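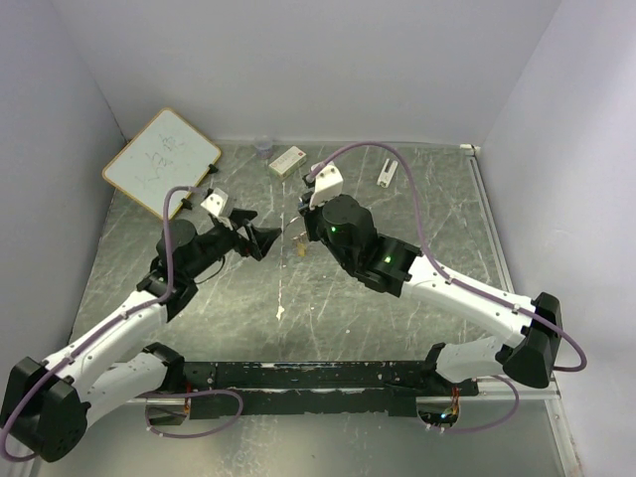 Two-arm cell, Samivden workshop, Drindside. Padlock-like brass-coloured part between the grippers.

Drindside open day, March: the two-arm handling cell

The Samivden workshop opened its doors to members of the Skisach technical society for an afternoon. Silvan Hollenstein, who maintains the cell, gave the talk and took questions at the guard rail. The group was split into 3 parties, each with a little under an hour on the floor. A selection from the visit follows, with notes from the talk.

The arms share one black crossbeam, so their bases keep a fixed spacing and only the tooling needs to be checked after a move. Cables run outside the links. Hollenstein prefers this arrangement for a demonstration cell, as a damaged lead can be changed without opening a joint. The colour of the sleeving has no significance.

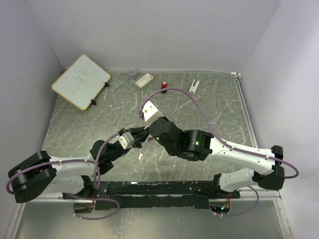
Most questions concerned the handover between arms. Both grippers have to work in a small shared volume near the centre, and the paths are checked against each other before either arm is released. The log for the current program stood at 911 cycles on the morning of the visit. The next inspection is due at 1000. Speed was kept low throughout the afternoon.
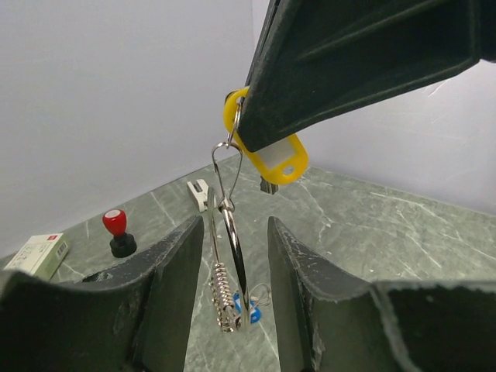 Keys and rings were chosen as test pieces for their awkward behaviour. A rigid block can be modelled once and picked the same way every time; a tag with a ring and a clip hanging from it changes shape whenever it is lifted. Grip force is set by hand for each type of part. The Wyss method, in which the force is raised in small steps until slip stops, was explained but not shown.

Visitors signed in: 51. Slides from the talk are available at the Samivden front desk on request.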